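Why I gave up on the big set of dishes

My aunt left me a dinner service for 12 when she moved to Trevudton, and for years I hauled it from apartment to apartment like a piano. I used it twice! In January I finally sold the whole thing for 80 dollars to a very happy lady named Leanne Hebden, who needed it way more than I did (five kids, big Sunday lunches, no dishwasher - bless her).

So now I'm starting over, one plate at a time, and I'm having the best time. I've been measuring my kitchen table and thinking about how many people really fit around it before the elbows start bumping.
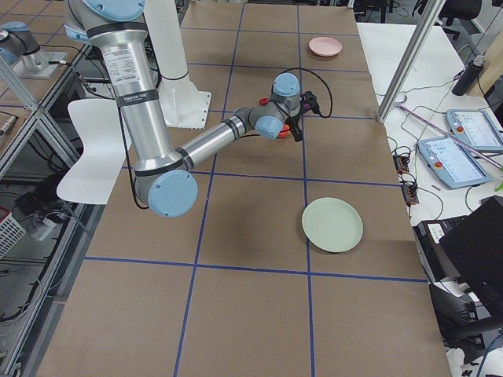 Blue tape on brown paper, marked off in squares.

My friend Lihua Han thinks I should just buy a boxed set and be done with it. She got hers at Rikness and it's lovely, all white, all the same. But I ate off white plates my entire childhood and I want a little color with my toast. Also the boxed set I liked was 364 dollars, and for that money I expect somebody to come over and cook too.

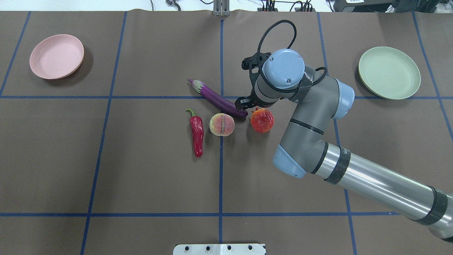

Mixing colors scares people more than it should, I think. My only rule so far is to keep everything soft and let the shapes match. A pale pink plate and a light sage green one, both round and the same size, look like they belong together even though they're different colors. I'd happily eat eggs off either one. Next I'm hunting for a butter yellow, and if you've seen one at a thrift store lately, please tell me where!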